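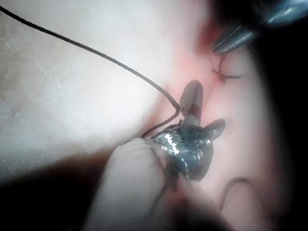 Suture thread and reddened incision line on a practice skin pad.

Progress report to the funder: Absorbable suture thread, Pladholm pilot line
Sunday, December 23, 2018

1. Work since the May report

The Pladholm line has now spun 600 meters of size 2-0 thread in four lots. Lots 1 and 2 were coated at Inport under the old contract. Lots 3 and 4 were coated in house after the dip tank was moved from Ollby.

Diameter control is acceptable on all lots except Lot 2, where the take-up reel slipped and the thread ran thin over the last section. That length has been cut out and scrapped. The reel clutch has been replaced.

2. Knot strength

Straight-pull results meet the target in the grant agreement. Knot-pull results do not yet meet it in Lot 3, where the coating is uneven and the second throw tends to slide. Lot 4 was dried at a lower temperature for 25 minutes and holds better – the full test series is still open.

3. Handling

Coil memory remains the main complaint from users who tried the thread on pads and soft tissue. Winding on the larger Bratu card reduces it, at the cost of a wider pouch. We propose to adopt the larger card and have asked for a revised pouch quote.
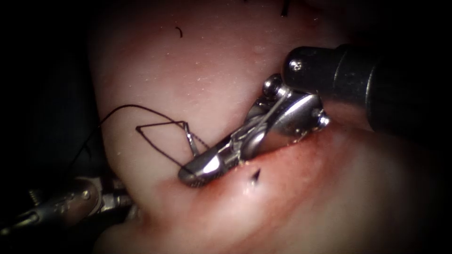

4. Budget

Spending is roughly in line with plan. The tank move cost more than forecast, and the difference was taken from the travel line. No additional funds are requested.

5. Next period

Finish knot-pull testing on Lot 4. Start the aging study at both storage temperatures. Close the Inport contract and return the unused coating stock.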